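September, bench log, started 7:40 a.m.

Glue again. I had hoped to be finished with glue by now and to have moved on to something with dignity, like varnish.

Where we left off: the Halim job (bookbinding boards, cloth over card) keeps lifting at the corners after a night in the press. The old paste held for years and smelled like a wet dog. The new paste smells of nothing and holds for a day. I have been asked to find out why, with the understanding that the answer can't be "buy the old paste," as the supplier stopped making it and the last tub went moldy in the cupboard over the sink.

## Batch A, wheat paste, plain

Cooked one part flour to five of water, by weight. Stirred the whole time, which is dull work and can't be done while reading. Took it off when it went from milk to something more like hair gel, then pushed it through the sieve. Lumps went in the trash. There were more lumps than I'd like to put in writing.

Brushed onto 14 offcuts, cloth side only. Rubbed down with the bone folder, blotters either side, then under the iron weights. The boards curled toward the cloth as soon as they came out, as they always do, and then flattened when I lined the back. So the lesson from last month's entry ("line the back, you idiot") stands.

Corners: all fine at two hours. Checking again tomorrow before I let myself feel anything.

## Batch B, paste with PVA

Same paste, cut half and half with the Pudano white glue. This is what everyone recommends, usually in a tone suggesting you should have been doing it since childhood. It grabs fast. Too fast for me: I set one piece down crooked, tried to slide it, and took a strip of color off the cloth. That piece is now a coaster.

Notes for whoever does this next:

- Wet the card first. A damp sponge, one pass. I skipped it on the first few and got bubbles the size of lentils.
- Don't use the wide brush. It sheds. I have picked so many bristles out of so many covers that I've begun to recognize them.
- Wash the brush right away, in warm water. The half-and-half mix sets in the ferrule and then you own a stick.
- Keep the lid on the Pudano. The skin that forms on top will not stir back in, whatever your optimism.

Offcuts from both batches went under 2 bricks each, wrapped in newsprint.

## Batch C, the Driretti powder

Methyl cellulose, sold in a bag with a bird on it. The instructions say to sprinkle it over cold water and wait. They don't say how long, and the bird isn't telling. I used 200 ml of water and left it until after lunch, by which time it was clear and slippery with a few fish eyes in it. More stirring, another wait, fish eyes gone.

Lovely to work with. Slides forever, cleans up with a rag, no stain on the cloth. Also has the holding power of a polite suggestion. I peeled one corner back with a fingernail at 3 p.m. and it came up without complaint. Would use it for repairs on thin paper and for nothing that anybody intends to open.

Mixed a spoonful into what was left of Batch A, to see. It slowed the paste down enough to let me reposition the cloth, and it didn't seem to go weak. Marked those pieces C2 on the back in pencil. This may be the one.

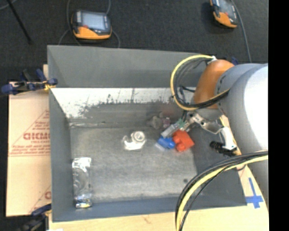 ## Humidity, a sulk

The dial by the door has said 50 percent for as long as I've worked here. It said 50 on the day the gutter came through the ceiling. I moved it next to the kettle this afternoon and boiled the kettle. Fifty. I tapped it. Fifty.

So every note in this book that says "humidity normal" should be read as "dial present." That includes my own rather smug one about the Burnov ledgers, where I blamed the cloth. It could well have been the weather. I've put in for a new hygrometer and taped a bit of paper over the old one so I stop glancing at it.

If the air has been dry, the paste could be losing its water into the card before it can bite. That would fit the corners going first. It would also fit a dozen other things, so I'm writing it down in pencil.

## Tomorrow

- Unwrap A and B, check corners, then flex each one ten times by hand.
- C2 stays under weight another night. Do not peek. (This is addressed to me.)
- Cook a thicker paste, one to four, and try it on pre-dampened card.
- Ask Halim whether they care about the corners or only about the spine. We have never asked.
- Buy flour. I used the last of the kitchen's, and there has been a remark about toast that I think was meant to be about bread.

Stopped at 5:20. Sieve is soaking in the sink, please leave it.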